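How to Read a Transit Without Talking Yourself Into It

I have been looking at charts long enough to distrust most of what gets written about transits, my own early notes included. If you want to learn them anyway, and there are reasons to, here is a way of going at it that leaves less room for wishful thinking.

A transit is a comparison. You take where a planet is in the sky now and set it against where the planets were when you were born. If today's Saturn sits at the same degree as your birth Moon, astrologers say Saturn is transiting your Moon. The positions are astronomy and can be checked. Everything said after that is interpretation, and you should hold the two apart from the start.

Step 1. Get your birth time from paper

Family memory is poor evidence. "Around dinner" can mean a window of over 2 hours, and the rising sign changes about that often. Look for the long form of the birth certificate. If there is no time on it, leave the houses and the rising sign alone and work with the planets only. Plenty of sites will quietly fill in noon for you and print a full set of houses as if they meant something.

Step 2. Calculate the chart twice

I use Tevar for the first pass and Binetti for the second. Both are plain to look at and both let you type the time zone in by hand. Compare the degrees. When they disagree, the usual culprit is daylight saving time, so look up what the clocks were doing in your birthplace that year. Don't just pick the chart you like better. People do.

Step 3. Choose slow planets

The Moon goes through a sign in two and a half days and will hit everything in your chart every month. You can hang any mood you like on it. Stick to Jupiter, Saturn and the outer three – they make fewer contacts, so there is less to cherry-pick.
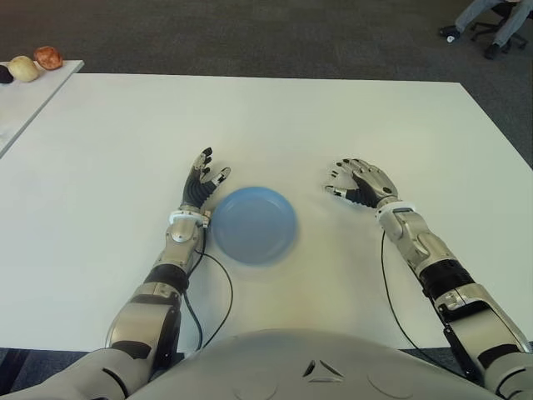
Step 4. Keep the orb tight

The orb is how far from exact you still let a contact count. The Londen handbook allows eight degrees, and with a gap that wide something is always going on. Use 2 degrees. If you end up with more than 3 active transits in the same week, tighten it again.

Step 5. Write it down first

Before the date arrives, put one sentence in a notebook saying what you expect. "Changes at work" is no good, as work changes all the time. "My hours get cut in October" can be wrong, so it is worth writing. Wysocka's old course packet had students do this and then seal the page, a bit theatrical for me, but a dated page you don't edit does the job.

Step 6. Score the misses

Go back a month later and mark each sentence yes or no. Skip "sort of". An old forum thread I used to follow had 1037 posts on Saturn returns, nearly all of them from people whose Saturn return had been dramatic. The ones who spent it doing laundry and paying the phone bill had no story to post – keep that in mind when you read the testimonials under any horoscope.

Keep the notebook going for a year before you read a transit for anyone else, and bring the no column with you when you do.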